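Unit 4: Costing a tabletop cell before purchase

Worked case: the Berimgate training room plan, one small arm on a fixed table, block handling only. The arm, gripper and wrist camera are treated as a single purchase line. Everything else is listed apart, including the simulation work.

## 4.1 Simulate first

A layout is modeled before any quote is requested. The model needs the table, the arm mount, the floor markings and whatever large items already occupy the room. Stored goods are modeled as plain boxes. Their surface detail has no effect on the budget.

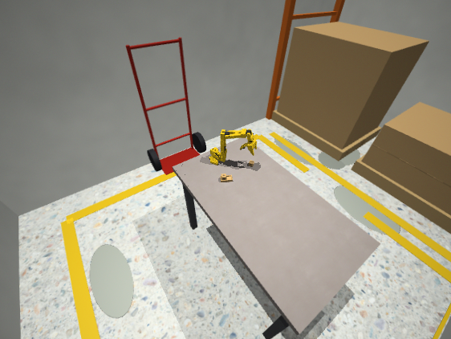 *Fig. 4.1. Simulated layout with the arm mounted at the far part of the table.*

Items to settle at this stage:

- mounting position, and which parts of the table the arm has to reach
- clearance to floor lines and stored goods
- cable route and power drop (not modeled; survey on site)

Moving a mount in the model costs an hour of staff time. Moving it after delivery means new holes, a new safety check and, under the Ketard service terms used in this case, a call-out charge.

## 4.2 Gripper and camera

Gripper fingers are specified from the part, so fix the part first. The Berimgate plan uses numbered wooden cubes. Write down edge length, weight and surface finish before comparing finger sets.
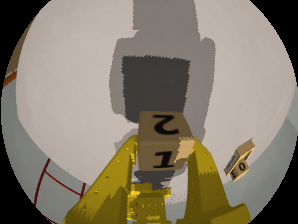
*Fig. 4.2. Simulated wrist camera view, cube held between the fingers.*

A wide-angle wrist lens covers more of the table but bends straight edges toward the rim of the image. If numerals must be read there, budget for lens calibration. In the case file this is a separate line:

| Line | Cost |
|---|---|
| Calibration target and setup | 363 |
| Spare finger set | 20 |
| Contingency | 1,000 |

Contingency is held by the project lead and is not spent on accessories.

## 4.3 Reading faces

Numerals may reach the camera in any rotation. Software that handles this is usually licensed per seat, and the license renews in April in the Areo quote. Enter the renewal as an operating cost. Students often put it under equipment, and the second-year budget then comes up short.

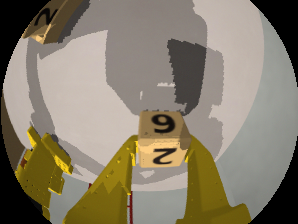

Fouzia Tanoli objects that the calibration line is too low: a lens has to be recalibrated whenever the wrist is serviced, so the cost should appear every year and the contingency should be cut to match. Her version is accepted as an alternative answer if the service interval is stated.

## 4.4 Exercise

Rework the table above for a second arm of the same model. State which lines double and which do not. Submit to Areeba Sandhu by Sunday.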